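Search this site
Enter keywords
Go

Two Ticket Tiers, One Rooftop, and a Very Long Line for the Elevator
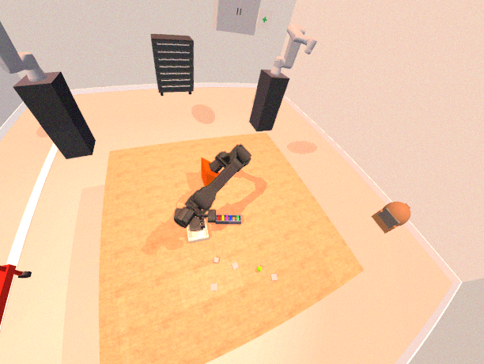
Nightlife & Events Desk

The invitation to the Cader promised "Gumville's first true immersive night out," a phrase that ought to carry a fine. I have been to enough immersive nights to know what it usually means, and by the time I was standing in the lobby with a paper wristband sticking to my arm hair, I had a fair idea how this one would go.

The Cader is the hotel at the river end of Clustville Avenue, the one with the awning that never quite opens. Its rooftop bar has been relaunched three times that I can remember. The first time it was a beach club, with sand that worked its way down into the rooms. Then it was a gin garden. In August it became the home of Harbor Nights, a monthly party put on by Benmoussa, the promoters behind most of the things in this city that come with a wristband.

There are 2 kinds of ticket. General admission is $100, and it buys entry, a welcome drink and what the website calls "full access to the atmosphere." The other kind costs $211 and adds a seat. I asked at the desk whether it added anything else and was told it added a better seat. I paid for general admission and leaned on things.

Doors were at eight. The elevator holds a handful of people if they like each other, and it is the only way up unless you count the service stairs, which a man with an earpiece was guarding as though they led to the vault. I reached the roof at a quarter to nine. The welcome drink had rum, something green, and a lot of crushed ice for a cup that size. It was gone in four sips. A second one was $19.

The theme is a night market in a port town, and nobody seems to have decided which port. There were fishing nets over the bar, paper lanterns, a brass band playing something that might have been from New Orleans, and a fortune teller working out of a shipping crate. She told me a journey was coming. I had already seen the elevator line, so I believed her.

Now for the good parts, because there were some. The band was excellent, loud without being rude about it, and played close to an hour before anyone let them stop. The grilled shrimp were properly charred and came with a lime sauce I would happily drink. And the view is still the view. When the sun gets down behind the grain elevators the whole river turns copper, and no promoter can take credit for it, although the press kit has a go.

What bothers me is the arithmetic. Benmoussa says it sold 1630 tickets across the opening run and calls this proof that Gumville is "hungry for experiences." Maybe it is. It might also be hungry for somewhere to stand outside after nine, given that the city lost both of its riverfront patios last year. Selling out the only roof in town tells me people like roofs.

I talked to a couple at the rail who had come for an anniversary and bought the seats. Their better seat was a bench behind a speaker. They were cheerful about it. They had also come to the gin garden, and liked that more, mainly for the chairs.

By half past ten the shrimp had run out and the lanterns on the north side had blown into a heap. The DJ took over from the band, and the port town became every other rooftop I have stood on. Going down was quicker than going up, as most of the crowd was staying for a midnight "reveal" described on the program only as a surprise. I asked a bartender what it was. Confetti, she said.

Harbor Nights runs monthly at the Cader through the end of the season. Go early, eat first or eat fast, and skip the seats.

Related stories
Where to Hear Live Brass in Gumville
The Gin Garden, One Year Gone
Clustville Avenue After Dark: What's Open Late
Are Wristband Parties Worth It?
Riverfront Patios: What Closed and What Might Come Back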